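Skirkex Community Help
Teaching and demonstration > Hand-held grippers

Demos with two hand-held grippers replay badly on lidded containers

Posted by ozgiller
Tuesday, October 27, 2026

I'm trying to teach a two-arm setup to take the lid off a plastic food container, put the lid down beside it, then put it back on. I record with a pair of hand-held grippers, one in each hand, and train a policy from those recordings. The arms are Kuhlmann, the software is Skirkex Teach, and the grippers are the green printed ones from the Ekelow plans with brass bushings at the pivots.

I have 525 demonstrations so far. Playing them back in the viewer looks fine. When the policy runs on the arms, the left one does what I'd expect and the right one closes too early, before it has reached the rim of the lid. Then it pushes the container along the bench with its fingers shut. If I start the arm with the fingers already near the rim it sometimes gets it.

What I've tried:

Recalibrated both grippers, open and closed, following the setup page.
Slowed down my demos.
Threw out every recording where I dropped the lid.
Swapped left and right grippers. The fault stayed on the right arm.

I start each recording with both grippers close to the work, about where my hands naturally sit.

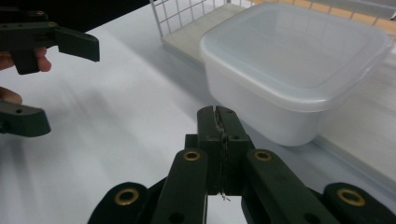 Gisela Voß told me to look at the starting poses before touching anything else. Her view was that if one hand begins most recordings with the fingers shut and the other begins with them open, the policy learns that shut is the normal state for that side, and it goes back there whenever it isn't sure. I haven't checked this properly yet. I do tend to rest my right hand with the trigger squeezed.

Is that enough to cause it, or should I be looking at the timing between the two grippers? I'd like to avoid recording the whole lot again. It took me most of January to get the first batch done and I have a day job.

2 replies

Concetta Tedesco

Yes, it can be enough, but check the timing first. That is a ten-minute job and you won't have to re-record anything to do it.

Take both grippers, put them in view of both cameras, and tap the tips together. Do that at the start of a recording, again in the middle and again at the end. Then open the recording and compare the moment of contact on the left track and the right track. If the gap between them is the same each time, you have a fixed offset and you can correct it in the import settings. If the gap grows, one of the clocks is drifting and you'll have to cut your sessions into shorter pieces. My right side was behind by 6 frames for a whole season and I blamed the fingers.

The fact that the fault stayed on the right arm when you swapped the grippers tells you it probably isn't the gripper hardware. It could still be the arm, the right-hand track in your import, or you. Send the right arm a plain open and close command with no policy running and see if the width it reports matches a ruler. On Kuhlmann arms the width limits are stored per arm, so a wrong value there won't show up in the viewer.

If timing and width are both good, then look at your starting poses. You don't need to redo all of it. Sort the recordings by finger width in the first second, on the right side only. Where the fingers are shut at the start and nothing is happening, trim the idle part so the recording begins as the hand opens. Keep a few of the shut ones untrimmed, because the arm may be shut when you start it and it has to know how to open from there.

After that, record some new ones. I'd do 5 short sessions on different days, with these changes:

Start with the right fingers open in some, half open in others and shut in the rest.
Move the container between takes, and turn it a bit.
Approach the rim at a normal speed. Very slow demos leave long stretches where nothing changes, and the policy can stall in them or close at the wrong moment.
Don't squeeze until the fingers are either side of the rim. Watch your own hand on this one, as it's easy to begin closing on the way in.

Also go over the bushings and pivots for slop. Printed linkages wear, and the closed reading wanders when they do.

benchmonkey_au

Had the same thing on a Cirkell arm. Retrained with 3510 demos and it went away, so maybe you just need more data. Never found out what it was.

Clear lids are a pain as well. I put a strip of coloured tape on the rim and the grasps got better, though it then wouldn't touch a lid without the tape.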